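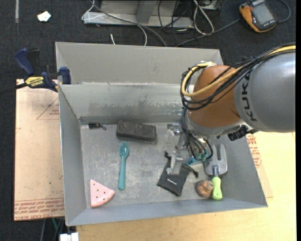

KUKA arm at the gray bin, gripper above the black pouch. Hand fork, ball, spoon and block on the bin floor.

Bin cell – equipment planning for the coming budget year
15 December 2021
Entered by: Jolien Mulder

Purpose of entry. To record the equipment position of the bin cell before the purchase request goes to Drernel, and to set down the reasoning behind each line so that it need not be reconstructed in February when the funds are released.

1. Arm. No replacement is requested. The present arm has sufficient reach for the bin and remains under the service agreement until the end of next year. The renewal quotation should be asked for early. Last time it took 14 working days to arrive and we missed the internal deadline.

2. Cable dressing. The yellow cable and the thin black ones share a path over the orange joint and hang in loops on one side. The bundle near the tool also sits close to the gripper and partly hides it from above. A proper dress pack is requested. Vestergaard offers one with a swivel mount, and the Stavville group has agreed to let us look at theirs before we commit. If the fit is poor, the fallback is a set of clips and a longer sleeve, which can be paid from consumables without approval.

3. Gripper fingers. Request 6 spare sets. The current practice of ordering one set at a time costs more in shipping than in metal. Drawings to be checked against the finger now mounted before anything is sent out. The revision letter on the shared drive does not match the one in the binder.

4. Bin mounting. The bin is held at its upper left edge by an IRWIN bar clamp. Acceptable for trials, not for the long runs planned for spring. Two options were discussed:
(a) a bolted base plate with locating pins, made in our own workshop;
(b) a commercial fixture table from Nustus.
Option (a) is preferred on cost. Option (b) would allow a second bin to be swapped in without measuring again, and this may matter more than the price. Decision left open until the workshop gives its hours.

5. Bin surface. The metal floor is scuffed and the back wall has smudges and worn streaks along its lower half. No purchase proposed. It should be decided whether a new bin would make the spring results harder to compare with the present ones. My own view is that it would, and that the old bin should stay in service.

6. Test items. The present mix (soft pouch, hand fork, spoon, block, ball, pink wedge toy and so on) is useful for its range of shapes, but there is no written list and no spares. An amount of 500 is set aside for duplicates, to be bought in one order and labeled on receipt. Flat items lying close to the walls should be well represented. The hand fork is a fair model of what is wanted.

7. Floor and table area. Cables run across the carpet behind the bin. Request covered cable channel, 8 lengths, and a small cart for handheld equipment so that it is not kept on the floor. Facilities may already hold cable channel in stock – ask before ordering.

Priority order if the full sum is not granted: gripper fingers, cable dressing, bin mounting, test items, cable channel, cart. The service renewal is carried on a separate line and is not affected.

Open actions
Mulder: request service renewal quotation; resolve the drawing revision.
Workshop: estimate of hours for the base plate.
Stavville: date for viewing the dress pack. Mornings preferred on our side.

Prices from Nustus were given by telephone and are not entered until the written offer is received.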